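Folding and Storing Team Uniforms: Project Report
Trovville Technical College, Textile Care and Storage
Submitted by Litis Cabrera

1. Background

The Koserari youth basketball club keeps its uniforms in two plastic bins in a hallway closet at the college gym. Each uniform is a red jersey with a number and a pair of red shorts. There are 33 sets. Before this project the clean uniforms were put in the bins in whatever state they came out of the dryer, and on game days the coaches had to dig for the right numbers.

My project was to work out one way of folding the sets that would keep the number readable, fit the existing bins, and be simple enough for players aged 11 and up to do themselves.

2. Work surface

I first tried folding on the tile floor and on a narrow shelf in the closet. The floor was hard on the knees and the shelf was too shallow for a jersey laid out flat. I moved to a gray upholstered seat in the student lounge. The fabric has enough grip that the jersey stays put while the sleeve openings are turned in. On the shelf it kept sliding off.

I kept the unfolded clothes on the left and put the finished jersey down on the right. With number 23 the finished bundle is roughly a rectangle, rolled at one end and flatter at the other, and the number is on top. 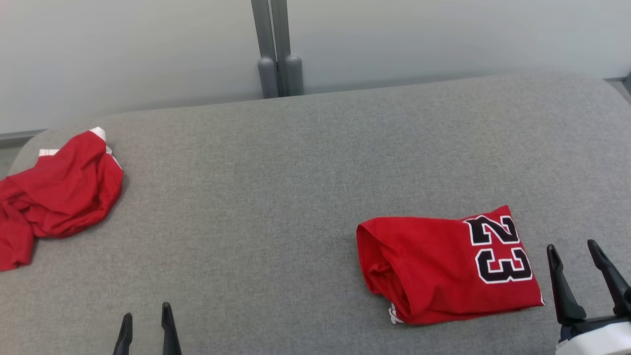 3. Folding method

The steps I settled on are these.

Lay the jersey face down and smooth it from the collar to the hem.
Turn both sides in so the edges meet behind the number.
Fold the hem up to the chest.
Roll from one end and stop before the number.
Turn the bundle over and press it flat with both hands.

My first version had the jersey rolled all the way. It took up less space but the number was hidden, so it did not solve the main problem. The half roll was a compromise and it holds together well enough to be lifted into a bin.

4. Surface and lint

Red polyester picks up lint easily, and it shows most on the white trim. I wanted to know if the seat was making this worse than a bare table would. I wiped the seat with a damp cloth before each session and checked the trim after folding.

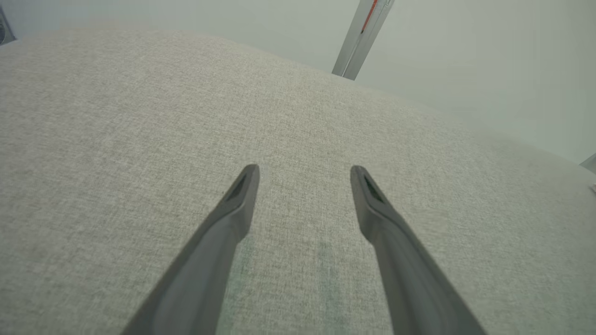
Lint was a smaller problem than I expected, and most of what I found had come from the dryer. I cleaned the filter between loads and that took care of a lot of it. The seat itself needed a closer check, as its fabric is a light gray with a tight crosshatched weave, and flecks of darker gray and off-white in the threads make stray fibers hard to spot. For this reason I ran a lint roller over the seat once before starting and did not rely on looking at it. A plain dark cover would be easier to inspect.

5. Shorts

The shorts took more attempts than the jersey. They are slippery, and if they are folded in half from the hem the waistband springs open. Starting from the waistband gave a better result. I laid it out straight along the top, matched the side seams, and folded one leg over the other before bringing the hems up. Pairing each pair of shorts with its jersey was left to the end so that sizes could be checked against the club list.

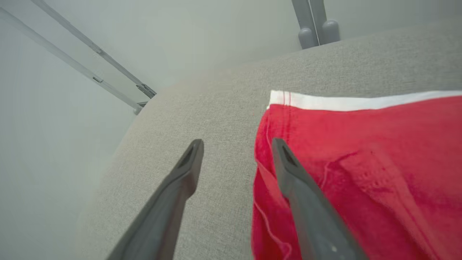
Figure 3. Red garment with the white waistband laid out along the top.

6. Results and remaining work

With the half roll, all the sets fit in the two bins in upright rows. The bins are rated at 70 liters each and the lids close without pressing on the clothes. The coaches tried the new layout on a Wednesday practice and asked for the rows to run in number order, starting from the left. I changed this the same evening.

I did not have time to test how the printed numbers hold up after being stored this way for a full season. The bend falls beside the number, but the white outlines could still crack if the roll is pulled tight. I would also like to try the method with the long-sleeve warm-up tops, which are thicker and may need a bin of their own. The instruction sheet is taped inside the closet door and a copy is attached to this report.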